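Terlow Butcher-Block Table Top

Solid wood top for kitchen islands, prep tables and work benches. Sold as a top only, or with the Terlow steel leg set.

Item no. 425
Finish: food-safe oil
Edge: square, lightly sanded
Ships in: 12 business days

The Terlow top is built from strips of hardwood glued side by side and sanded flat on both faces. Either face can be used as the working side. The color is light when new and turns a little darker with age and oil. Strips vary from one to the next, and small knots are allowed on the underside.

We have made this top in our Namow shop since the Faltness line was dropped. The glue and the strip width are the same as on the older Faltness tops, so if you already own one and want a second piece beside it, the Terlow is the right match. The screw holes are in the same places too.

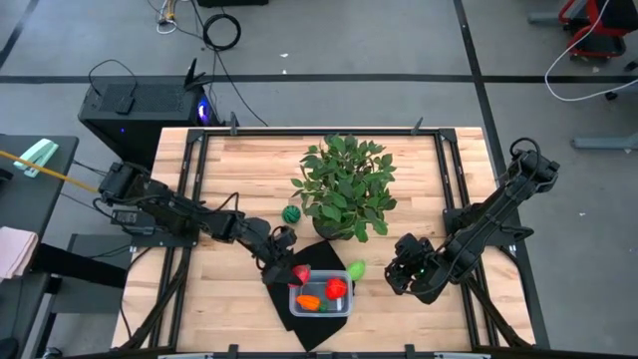 Wood moves with the seasons. A top fixed tight to a frame can cup or split, so use the slotted brackets in the hardware bag and leave the screws just loose enough for the washer to turn by hand. Do not glue the top down. If you are setting it over existing cabinets, leave a small gap at the wall.

Oiling

Tops leave the shop with two coats of oil. Give yours another coat before first use and let it stand overnight. After that, once a month is enough in most kitchens - more often near a stove or a heating vent. Wipe off what has not soaked in after 16 minutes, or it will go sticky. Any plain mineral oil works. Cooking oils go rancid and should not be used.

Cleaning

Warm water, a little dish soap and a cloth. Dry it right away. Do not leave wet pans or a soaked towel on the wood. Stains from beets or berries will usually come out with salt and half a lemon. Deeper marks can be sanded out with 300 grit paper and oiled over.

What comes with it

One top, one hardware bag with slotted brackets, screws and washers, and a printed care sheet. Legs are ordered separately. The Mahrous trestle also fits, but you will need to drill your own holes for it.

Returns

Uncut tops can be sent back in the original carton. Tops that have been cut, drilled or stained cannot be returned. For custom sizes and sink cutouts, write to Meriem Tahiri in the order office and include a sketch with all measurements in inches.

Page updated March 3, 2018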